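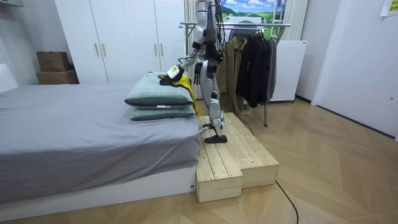
The Long Way to Dustberg

A small nonprofit in the Grirach valley set out to get people to their doctors. It has ended up carrying a good deal more than that.

April 2025

The first van leaves before it is fully light, and if you want to ride along you had better be at the old feed store by the time the driver has finished scraping the windshield. I was a little behind, having stopped for coffee at the only place in town that sells it at that hour, and she waited for me with the engine running and the heater turned up as far as it would go. There was a crocheted blanket folded on the seat I was given. I was told it lives there, and that I was welcome to it, and I was glad of it until well past the grain elevator.

Grirach is a hard place to be sick in. It's a lovely place for nearly everything else – there are orchards all along the south side, and the creek runs clear enough in summer that children still learn to swim in it – but the clinic closed its doors several years ago, and the nearest hospital is in Dustberg, 30 miles off by a road that goes over the ridge and then seems to think better of it and wanders back the way it came. On a dry day with nobody in front of you it isn't a bad drive. In February, behind a milk truck, with a hip that has just been operated on, it is a different matter, and a great many people in the valley no longer drive at all.

That is the gap Ferrand Rides was started to fill. The name comes from Ferrand Road, where the founder's mother had her house, and where she lived without a car for the last stretch of her life. She needed treatment three times a week. Her daughter did the driving until the daughter's boss ran out of patience, and then the neighbors took turns, with a calendar pinned up by somebody's telephone, and after the funeral the neighbors found that they still had the calendar and that other people had begun calling to ask how they might get onto it.

For the first winter it ran on private cars and gas money in an envelope. Then a retired bakery van was given, with shelves still bolted in the back, and after the shelves came out and seats went in, there was suddenly something with a name painted on the door, which in a valley like this counts for a lot. People waved at it. They also stopped it in the road to ask if it was going anywhere near the pharmacy.

It generally was. And so the pharmacy got added, and the eye doctor, and the office where you go to sort out your benefits when the letter makes no sense. The group now has 2 vans, one of them with a proper lift, and last year they made 1,773 trips between them. The woman who keeps the log does it by hand in green account books and then types it all up for the people who give grants, who prefer it typed.

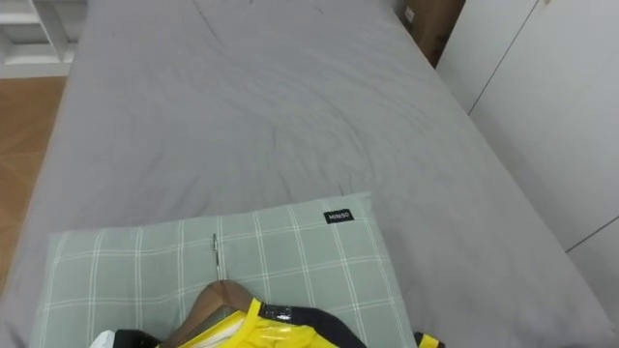
I asked her whether the figure surprised her and she said what surprised her was how many of those trips had been to the same few places. A person on dialysis goes back and forth more often than most of us go to the grocery store. When you add up a year of it you begin to see why families wear thin, even the devoted ones, and why a ride that simply turns up in the driveway can feel like somebody has lifted a piano off your chest.

There is no charge, and there has never been one. An old coffee can sits up by the dashboard for anyone who would like to put something in it, and the drivers make a point of looking at the road while people do. I saw folded bills go in, and a handful of quarters, and at one stop a jar of plum jam was set down next to it with great ceremony. The jam, I learned, belongs to whoever is driving that day.

The drivers are paid. This was argued over in the early days, at some length, around a kitchen table, and I gather there are still people who feel that a charity ought to run on kindness alone. But the founder had been a shift worker all her life and she was firm about it. If you want somebody to come at five-thirty in the morning in the snow, she felt, then you should pay them for coming, and you should pay them for the hours they spend in the hospital parking lot too. The wages are modest. All the same, most of the drivers who started with her are still there, and anyone who has tried to keep a rural bus service staffed will tell you how unusual that is.

Those hours in the parking lot are worth a word. Early on, the van would drop everyone off and go home again, and come back when it was called. It saved on wages and cost a fortune in fuel, and what was worse, people got stranded. Appointments run over, or a blood test comes back odd and they want to do another one. So now the van stays. The driver parks under the row of maples at the far end, puts the sign in the window, and waits until the last passenger has come out. I did a whole morning of this and I can report that it involves two crossword books, a thermos, and an astonishing amount of local news.

Most passengers ride up front if they can, and talk. On the day I went there was a man going in for his eyes who had farmed under the ridge and knew who had owned every field we passed, and what they had paid for it, and in some cases what they ought to have paid. Behind him a young mother was feeding her baby from a bottle with one hand and holding the strap with the other. She had a car, she said, but it wouldn't pass inspection until after payday. She had been nervous about calling because she thought the service was just for old people. It isn't, and there's now a line saying so on the flyer, in larger type than the phone number.
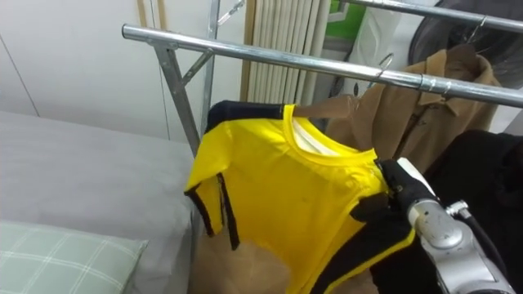

Keeping the wheels turning

Money is the dull part, and it's also the part that keeps the founder up at night, so I suppose it deserves its place. Fuel is the big one, and after that insurance, and after that tires, which the ridge road eats like popcorn. The county gives a little. Two churches take up a collection. The rest has come, for as long as anyone can remember, from a supper in the school gym every fall, where you can get chicken and noodles until the noodles run out and then you can get chicken.

What has changed things lately is the Cleltano Fund, a small family foundation over in Dustberg that pays for what it calls ordinary running costs. If you have never raised money for anything you may not see why that made a room full of grown people cry. Grants like to buy new things. They like a ribbon and a photograph. It's far easier to be given a van than to be given the oil changes for it, and there are garages all over this part of the state with donated vehicles sitting quietly at the back because no one could afford to put them on the road. The Cleltano money comes every quarter and may be spent on oil changes. There is a two-page report to fill in, and the last question on it is whether there's anything the fund should be doing differently, and I'm told they read the answers.

With that behind them, the group has let itself make a plan or two. A third route, up the north fork, is meant to begin in May if the bridge work is done. That's a part of the valley the vans have only been able to reach by special arrangement, and there are people up there who have been putting off appointments for longer than they'd care to tell their doctors. The drivers have already been up to look at the turnarounds. One lane ends at a cattle gate with no room to swing a van, and there's a friendly negotiation going on with the owner about moving a woodpile.

The hospital has come around as well. For years the scheduling desk would hand out whatever slot was next, so that three people from the same lane might be called in on three different mornings. Now if you tell them you ride with Ferrand they'll try to bunch you together. It took a long while to arrange and the form for it is still a photocopy of a photocopy, but it works more often than it doesn't, and it has meant that the vans go over the ridge with most of their seats full.

Going home

We started back a little after noon. The farmer had a patch taped over one eye and was under instructions to keep still, which he took to mean that he shouldn't turn his head while he talked. The baby slept. Somebody had been given hard news that morning, and I won't say who, except that the driver seemed to know it before the door was shut. She turned the radio down and took the long way around by the creek, where the road is smoother.

At each house she got out. It isn't in any rule book that I was shown, but all of them do it: they walk the person up to the porch and stand there until the key has turned, and they carry in the groceries if there are any. At one place the driver went in and was gone for some time, and when she came back she said the pilot light had been out.

By the time we pulled in at the feed store the afternoon van was getting ready to leave, with two passengers already buckled in and a third coming across the gravel on a walker, waving off all help. I folded the blanket and put it back on the seat.

Rides with Ferrand can be booked by telephone on the morning before you need to travel, or earlier if you know your date. Leave a message if the line is busy, and speak up when you give your road.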